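About Otance

Otance checks green claims for cafes and small food shops. Benvinda Azevedo started it after a supplier sold her bakery "fully compostable" cups that the local compost site refused to take. We don't hand out badges. We have yet to see one that told a customer much.

How we work

We ask for the paperwork first. A leaf on the box isn't paperwork. Each claim gets a folder, and it stays open until the seller answers or stops writing back.
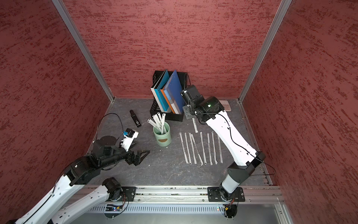

What we've found

We have read 1,157 claims so far. Sellers could back up 343 of them. Eilidh Guthrie, who runs our reviews, thinks even that number is kind.

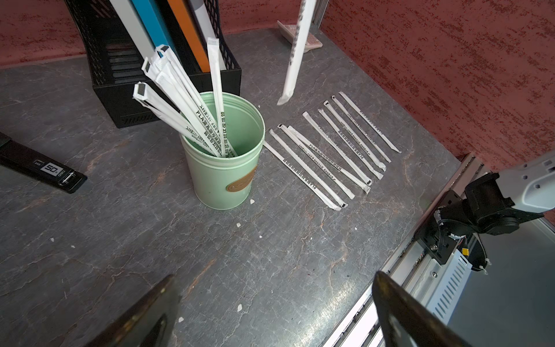

Folders and a green canister.

Words we don't trust

"Eco" means whatever the seller wants. "Plant-based" tells you where a plastic came from and very little about where it ends up. PLA, for one, usually needs an industrial composter, and plenty of towns don't have one. 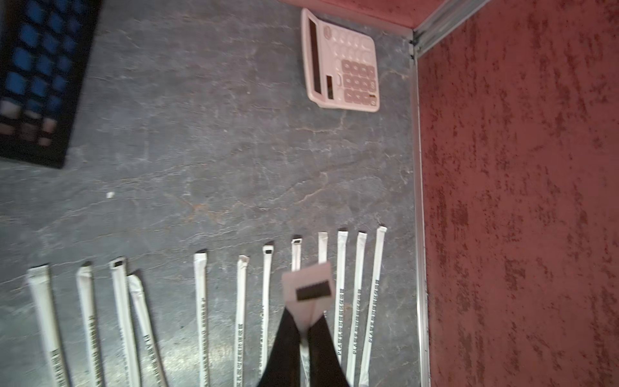

Who pays us

Shops do, by yearly fee. We take no money from packaging makers. McKinnon, our outside accountants, check that every July.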